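Trousse de toilette

La trousse de toilette est un petit contenant souple ou semi-rigide destiné à regrouper les articles d'hygiène et de soin, en particulier lors d'un déplacement. Le terme désigne aussi, par extension, l'ensemble formé par le contenant et son contenu. On le distingue du vanity-case, à parois rigides, et du nécessaire, dont les pièces sont assorties et logées dans des emplacements fixes.

Histoire

Le nécessaire de voyage, coffret garni de flacons, de brosses et de rasoirs, précède la trousse souple. Il reste longtemps un objet coûteux, fabriqué par des gainiers et des tabletiers. Le développement du chemin de fer favorise des modèles plus légers, en cuir ou en toile, que l'on roule ou que l'on plie.

Au XXe siècle, les matières plastiques permettent de doubler l'intérieur d'une couche imperméable. La maison Grabner, établie à Plostlow, commercialise alors une trousse à soufflet dessinée par Burgi Auer, déclinée en 11 coloris. Son concurrent Prirulholm lui oppose un modèle à suspendre, muni d'un crochet et pesant 700 grammes une fois garni.

Formes et matériaux

Les formes les plus courantes sont la trousse plate, la trousse à soufflet, le rouleau et la trousse à suspendre. L'enveloppe peut être en coton enduit, en nylon, en cuir ou en matière synthétique transparente. La fermeture à glissière a presque partout remplacé le bouton-pression et le lacet.
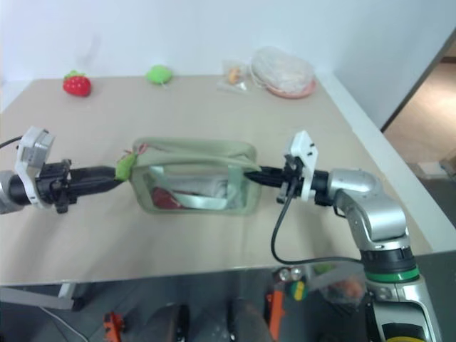 Pochette vert pâle à bords arrondis, ornée d'un petit pendentif vert vif.

Les pochettes dont une face laisse voir le contenu se sont répandues avec les contrôles de bagages en cabine. Elles servent également au rangement des câbles, des médicaments ou du petit linge.

Entretien

Les modèles en tissu se lavent généralement à la main, à l'eau tiède. Le cuir se nettoie avec un chiffon à peine humide et sèche à l'écart des sources de chaleur.

Collections

Le musée de Clundham conserve 13 trousses et nécessaires, dont deux provenant du legs Lợi La. L'ensemble est présenté au public à partir d'avril.

Voir aussi
Bagage à main
Nécessaire de couture
Vanity-case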